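Drongate Room Sounds

Listening notes and recordings from the main hall at Rastport

Drongate is a small, free collection of sounds from one big room. It holds 100 short audio clips, a hand-drawn floor plan, a table of lights and surfaces, and a pile of notes on how the hall sounds from different places. I started it because I love how a large shared workspace hums, and the main hall at Rastport hums better than any other room I've worked in. Upstairs, downstairs, under the overhang, next to the column: every spot has its own flavor!

If you make sound for games, teach a class on acoustics, or just like pressing play on a room you've never visited, please dig in.

What's in the folder

clips/ has the audio, as mono WAV files, one folder per listening spot.
plan/ has the floor plan as a scan and as a cleaned-up vector drawing. The scan is the nicer of the two (my pencil notes are still on it).
surfaces.csv lists the ceiling, the floor, the railing, the column and the other big things sound bounces off, with a plain-word description of each.
lights.csv lists the light groups, what kind they are, and whether you can hear them.
notes.txt is my running diary of the recording sessions, lightly tidied.
imano/ holds the small script I use for trimming and leveling. Its name is Imano, and it has its own readme.

The hall itself

The hall is one open floor with a mezzanine across the middle. Downstairs is where most of the work goes on, so people are walking, talking and moving gear for much of the day. Upstairs is quieter, though voices from below come up over the railing with surprising clarity. You can sit up there with headphones around your neck and follow two conversations at once, and then somebody starts a coffee grinder and both of them vanish.

I split the hall into 20 listening spots and gave them names instead of numbers. "Overhang" is the strip under the mezzanine, "Rail" is the upper level right at the edge, "Column" is beside the support column, and "Big Air" is the open floor under the high ceiling. The names are the folder names in clips/, all lowercase, with hyphens where there would be a space. The full list is on the plan.

Big Air is my favorite. Clap once and you get a fast slap from the ceiling, then a longer tail that seems to wander off toward the upstairs end. Overhang is the opposite, close and a bit boxy, and speech sounds almost like a phone call from the next desk. Walk slowly from one to the other while humming and the change is a real treat. There's a walking clip of exactly that in clips/big-air/, named walk-to-overhang.wav, and if you only listen to one file, make it that one.

Ceiling, lights and air

The high ceiling does a lot of the work. It's flat and white, broken up into large panels, with round lights in it and a long white duct cutting across on the diagonal. A boxy vent unit hangs near the lights. The mezzanine level has fluorescent strips overhead, and there are recessed lights in the space below it. The railing is black metal, posts and bars with air between them, so it barely blocks anything. Sound pours straight through.

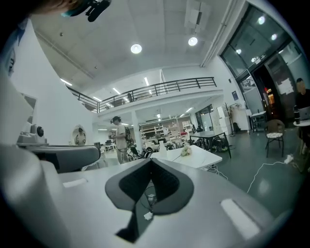
How the clips were recorded

All of the clips come from one week in July. I used a small handheld recorder on a tripod, set to about chest height, with the gain locked at the start of each session. Every spot was recorded at least once in the morning and once late in the day, when the voices thin out and the air system takes over.

For each spot I tried to get a stretch of plain room tone, a few claps, and one wooden block tap. The block is just an offcut of beech I've had in a drawer for years, and it gives a cleaner crack than my hands do. Some spots have extras: rolling chairs, a zipper, a long tape rip that came out gorgeous.

People in the hall knew I was recording. I removed any stretch where words could be made out, and for that reason some of the room tone files are shorter than I'd like.

File names

Names follow the pattern spot_time_kind, so rail_morning_clap.wav is a clap from the upper edge, recorded before lunch. "Time" is either morning or late. "Kind" is tone, clap, block or extra. Walking clips break the pattern, sorry, they start with walk and the name tells you where they end up.

Surfaces and lights tables

In surfaces.csv the "guess" column means I wrote down what a surface looked and felt like without knowing what it's made of. Please treat it as a guess! I can't reach the ceiling panels and wasn't about to ask for a ladder.

In lights.csv the "audible" column is yes, no or maybe. The maybes are all strips on the mezzanine level, where I could hear a faint buzz in the headphones but couldn't pin it to one fitting. I'd love a second pair of ears on those.

Known problems

The Thursday session has a low rumble through all of its late clips. I think it was a delivery truck idling outside. The clips are still in, marked "rumble" in notes.txt.

Six clips from the Column spot were recorded too hot and the claps are clipped at the top. Don't use them for measuring decay. They sound great run through a tape effect, though.

The floor plan isn't to scale. Distances along the railing are decent, and distances under the overhang are paced out in my own steps.

Good uses, and some poor ones

The clips work nicely as background beds, as classroom examples of how a low ceiling and a high one differ, and as raw material for reverb experiments. The claps are too uneven for serious acoustic reports. If you need proper impulse responses, you'll want a sine sweep and a good speaker, and I had neither.

Version notes

Version 2 adds the walking clips, the vector floor plan and the lights table. It also renames the old "hirose" folder to "rail". Hirose was my working name for the upstairs spots, and it confused everyone who wasn't me. Links to the old folder won't work anymore.

Sharing and changes

Use the clips for anything you like, paid or free. Credit to Drongate Room Sounds is welcome but not required. If you make something with them, I'd be thrilled to hear it, so drop a link in the issues page. Fixes to the tables can go there too.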